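2019年2月22日

午前中はジュラメルの見学会に行った。案内のメールには十時開始とあったが、受付で名札を書いたり荷物を預けたりしているうちに十五分ほど押した。参加費はひとり2,000円、昼の弁当つき。定員は50人で、満員だと聞いた。

最初の三十分は会議室で話を聞いた。話したのはナワル・アムラニさん。会社の成り立ちは飛ばして、いま何ができて何ができないかという話から入ったので助かった。台所や食卓まわりの小物を片づける作業を、腕一本と二本指のグリッパーでやらせているという。工場の部品と違って、家の物は形も置き方も毎回ばらばらで、そこが一番手間だそうだ。夏に試した版は八月いっぱいで打ち切り、指の部分から作り直したと言っていた。

そのあと隣の部屋に移り、5人ずつの組に分かれて実演を見た。私の組の担当はナウエル・ペレイラさん。腕の前に大理石模様の台があって、ピンクのトレーに縞の細い棒が入っている。脇のモニターには手首のカメラの映像がそのまま出ていて、腕そのものを見るより、こちらのほうがずっと分かりやすかった。

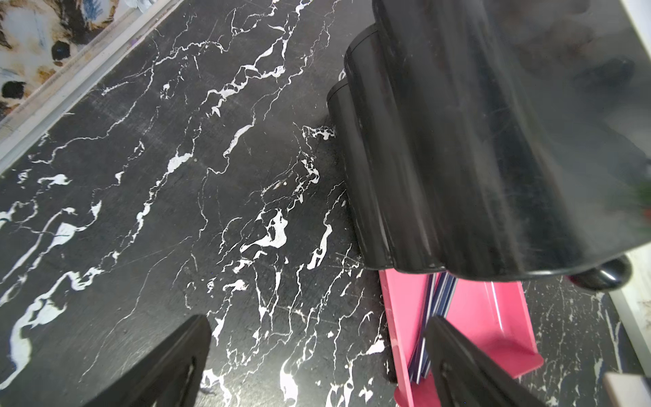 *手首のカメラから。ピンクのトレーと縞の棒。グリッパーは開いた状態。*

台の模様について聞いてみた。黒地に白い筋が走っているので、細い物を置くと見分けにくいのではないかと思ったからだ。ペレイラさんの答えは、そのとおりで、無地の台のほうが成績はいい、ただ家の天板は無地とは限らないので練習にはこういうものも混ぜている、とのことだった。黒くてつやのある物も光が映りこむので苦手らしい。トレーの奥にちょうどそういう黒い物があった。

動きは思っていたより遅い。近づいて、止まって、少し向きを変えて、また近づく。見ている側はその間に口を出したくなる。同じ組の男の人が「もう少し右」と小声で言っていた。音は静かで、普通の声で質問ができた。一度、指がトレーの縁に当たって全体がずれた。ペレイラさんは止めずにそのまま続けさせた。二度目は棒を何本かまとめてつかんで持ち上げ、少し横に下ろした。一本だけつかむのはまだ安定しないと言っていた。記録は一回ごとに番号をつけて残していて、私が見たのは121番だった。

質問の時間に出た話をいくつか書いておく。

- 指の先は交換式。すり減ったら先だけ替える。
- 濡れた物はまだ扱わせていない。
- 人が手を入れると止まる設定だが、見学者は黄色い線の内側に入らないこと。
- 販売の時期は未定。値段も答えられない。

弁当は鮭だった。席が隣になったフーダ・ファウジさんは介護施設で備品の管理をしている人で、食事の盆を下げる仕事に使えないか見に来たという。今日の速さだと夕食の片づけが朝までかかると言っていた。ただ、夜のうちに棚を整えておくような使い方なら速さはいらないかもしれない、とも言っていて、それは私も同じ考えだ。連絡先を交換した。

午後は自由見学だったが、部品棚をひと回り見て一時半に出た。帰りのバスは一本逃して二十分待った。風が冷たかった。

家に着いてからメモを清書した。うちの作業場で使うとしたら、まず台の上の物を減らすところからだと思う。今のままでは腕を置く場所もない。アブデルカリムには夜に電話で話した。値段が出てからまた考えようという返事。もらった資料は青いファイルに入れた。アンケートは未提出なので、明日のうちに出す。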